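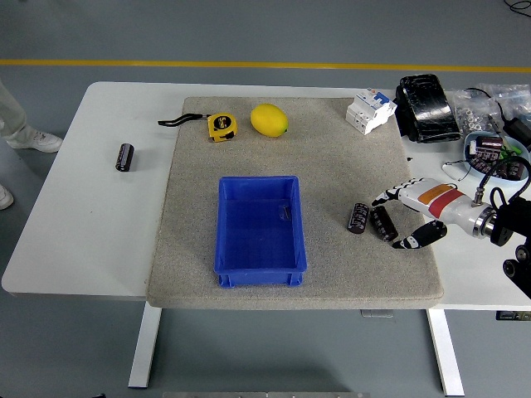

What is bench automation in small-parts work?
It is the use of a robot arm, set up at an ordinary work table, to pick, sort and place small components that people would otherwise handle one at a time.

Bench automation grew out of the larger and older field of factory automation, and it shares a good deal with it, but the two feel quite different to the people who work beside them. A traditional automated line is built around the product. Parts travel on belts, feeders hold them at a known angle, and a fence keeps everybody at a distance. A bench setup starts from the table that was already in the room, and the parts arrive the way they have always arrived, in bowls, bags and bins, in no special order. The machine is expected to cope with that, and so, for a good while at least, are its human coworkers.

Typical tasks

The most common job is transfer, which means taking a component from one spot and putting it in a bin. Electrolytic capacitors are a favorite early part -- they are cylindrical, fairly sturdy, and common in repair and power supply work. They also roll, which makes them harder than they look. A capacitor standing on its end calls for a different grip than one lying on its side, and two of them close together call for more care again.

Many shops put a soft mat or pad over the table top. It quiets the work, keeps round parts from wandering off, and forgives a hand that comes down a little low. Other objects are often left within reach while the arm is being taught, so that it learns to leave them alone. Trainers tend to choose things of very different shape and color, and everyday items such as fruit or a tape measure serve as well as anything bought for the purpose.

Hands and grippers

Simple two-jaw grippers are still the cheapest choice and are quite enough for parts of a single shape. Hands with several fingers cost more and take longer to set up, but they can manage a wider mix of parts without a tool change. Workers often say they find a fingered hand easier to read, in the sense that they can guess what it is about to do from the way the fingers open. Whether this makes the work any safer is a separate matter, and most shops keep the same speed limits whichever kind they use.

Changes in the work

The Jumis workshop, which refurbishes control panels for elevators and pumps, is a good place to see how the change plays out over time. Before the arm came in, two people spent most of each morning sorting salvaged capacitors by hand. A full intake ran to 3,948 pieces, and it was common for the sorters to go home with sore thumbs. Dede Ayaaba, who had done the job longer than anyone, was asked to teach the arm, and for the first weeks she sorted fewer parts than she ever had and was (by her own cheerful account) more tired at the end of the day. Watching closely is work too, and it took the shop some time to put it into the schedule as such.

By the following February the arm was handling batches of 400 between checks, and Ayaaba's job had turned into something there was no title for. She set out the parts, judged the odd ones, and wrote down every drop and miss in a ruled notebook that the engineers came to depend on. Her pay grade was raised after her supervisor, Ginette Langlois, argued that the notebook was the most useful thing on the floor. 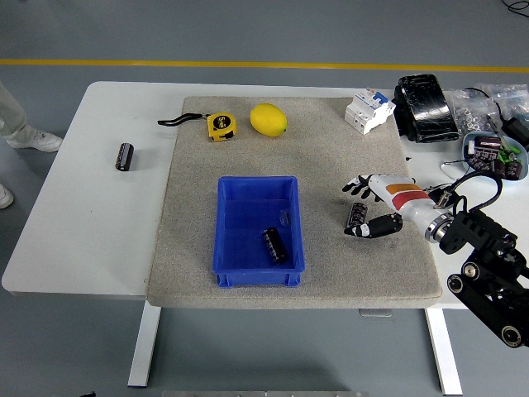
Do workers need to know programming to run a robot arm at a bench?
Most do not, although they do need training in how to start and stop the arm, how to lay out the parts, and how to tell a small slip from a real fault.

Training at Jumis takes 11 hours, spread over several shifts, and a newcomer is paired with an experienced operator until both of them feel comfortable. Shalini Chaudhary, who designed the course, put the stop button in the first lesson and the software screens near the end. Her reasoning was that people who know they can halt the machine at any moment are calmer around it, ask better questions, and notice more.

Not every workplace has had such a gentle time of it. At Kekilari, a maker of lamp drivers, the arms were put in over a single weekend, and the staff learned of their new duties on arrival. Several asked to be moved to packing. The company later slowed down and held open sessions on Friday afternoons, where anybody could try guiding the arm, and a number of those who had left the benches came back to them.

Common concerns

Job loss is the worry raised first and most often. In small shops the usual result has been a change of duties, but that depends a great deal on whether there is other work to move into, and there are places where hours have been cut. Pace is another concern. A machine does not need a rest, and a person feeding it may feel that they shouldn't either, so many agreements now fix the breaks in writing. Loss of hand skill comes up too, especially among older workers, and some shops keep one bench fully manual for this reason.

See also

Small-parts sorting
Component salvage
Operator training
Hand tools in electrical repair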